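Golla opens orders for Durus gripper kit for soft goods

Oct 30, 2024

Golla has opened orders for Durus, a two-finger gripper kit aimed at small firms that want a robot arm to pick up soft or squashable things. The kit costs £900 before VAT. Buyers who already own the maker's earlier gripper body can order the fingers, wrist camera and software on their own for £700.

The kit was shown to a small number of customers in September and is now listed on the company's website. First deliveries are due before the end of the year, according to the product page, and orders are being filled in the order they come in.

Durus is made up of a motor unit, a pair of tapered black fingers, a small camera that sits at the wrist and looks down past the fingertips, a cable and a mounting plate. Plates are offered for three common sizes of arm flange. Anyone with a different arm can download a drawing and have a plate cut locally. Golla does not sell an arm with it and says it has no plans to.

The company makes most of its money from spare parts and repairs for light factory equipment. Its earlier gripper was sold mainly for boxes and tins, and customers had asked for something that could hold foam, folded cloth and sponges without either dropping them or crushing them flat. Golla says the new fingers close more slowly over the last part of their travel and stop when the motor feels a set amount of resistance. The amount can be changed in the software for each type of item.

Setting up is done from a laptop. The user moves the arm by hand or with a controller, picks up an item a number of times, and saves the run. The wrist camera records each attempt along with the position of the fingers. The software then uses those recordings to repeat the job with items in slightly different places. Golla recommends some 500 recorded picks for a job with mixed items lying at different angles, and fewer where the items always arrive the same way up.

That number will put some buyers off. The company says the recording can be spread over several sessions and that poor attempts can be deleted one at a time. It also sells a recording service, in which the customer posts a box of sample goods to the Golla workshop and gets back a finished set of recordings. The service is priced by the job and no list price has been given.

Among the first to try Durus was Canda, a contract packer of cleaning goods. It has been using one kit for sponges and scouring pads, which come to its line loose and have to be sorted before they are wrapped. In a written statement the firm said the gripper was slower than a person at the same bench but steady over a full shift. It said the main difficulty was with sponges lying against each other, where the fingers tended to take hold of two at once.

Canda also said that results were better once it had stopped clearing the table between recordings. Its first set was made on a bare surface with one sponge at a time, and the gripper did badly when more were added. A second set, made with sponges of several shades lying close together, gave fewer double picks. The firm has ordered two further kits.

Thammasiri, which imports kitchen and bathroom goods, was less sure. It tried Durus on folded cloths and on thick sponges and sent the cloth job back to hand packing after 14 working days. Its main complaint was that the fingertips marked the lighter cloths. It has kept the kit for sponges. Golla says a set of softer tips is being tested and will be sent free to anyone who bought the first version.

Both firms said the instructions needed work. The printed guide covers fitting and wiring well enough but has only two pages on recording, which is where most of the time goes. A longer guide has since been put online. It includes advice on lighting, on how far apart to place items, and on when to throw a recording away.

The kit runs from a 24-volt supply, which is not included. The software works on Windows and Linux. There is no subscription, and recordings are stored on the customer's own computer unless the customer chooses to send them in for help with a fault. Updates are free for two years. After that there will be a yearly charge, which has not been set.

Golla rates the motor unit for dry indoor use only. The fingers can be taken off and washed, but the motor unit and camera should be wiped with a barely damp cloth. The company advises against using Durus for unwrapped food. It also reminds buyers that the gripper has no safety rating of its own, and that whoever installs it must carry out the usual checks on the arm and the area where people work beside it.

Spare fingers are sold in pairs. Canda replaced its first pair after six weeks when one tip had worn smooth, and said the change took a few minutes with the hex key supplied. Spare cameras are also listed, though they were out of stock when this item was written.

There are cheaper grippers to be had, and several of the better-known ones are faster. Most are sold without a camera, so a buyer has to find one, fix it in place and get it talking to the rest of the system. For a firm with nobody on the staff who enjoys that sort of work, the extra money may be well spent. For a firm that packs one item, always the same size and always in the same place, a simple air-driven gripper will probably still do.

Golla is taking bookings for workshop visits in which customers can bring their own goods and try them before ordering. Visits last half a day and are free, but places are limited to one firm at a time. The company asks visitors to bring a mixed handful of whatever they pack, including worn, torn or misshapen pieces, as these are the ones most likely to cause trouble later. 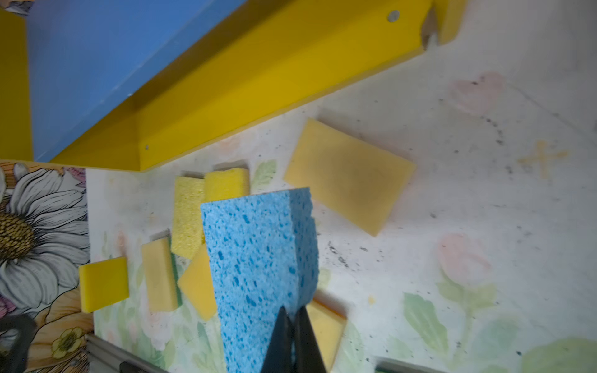
Orders and visit bookings are both handled through the Durus page on the Golla website. Firms outside the UK should ask for a delivery price before ordering, and allow extra time if they need a mounting plate other than the three standard ones.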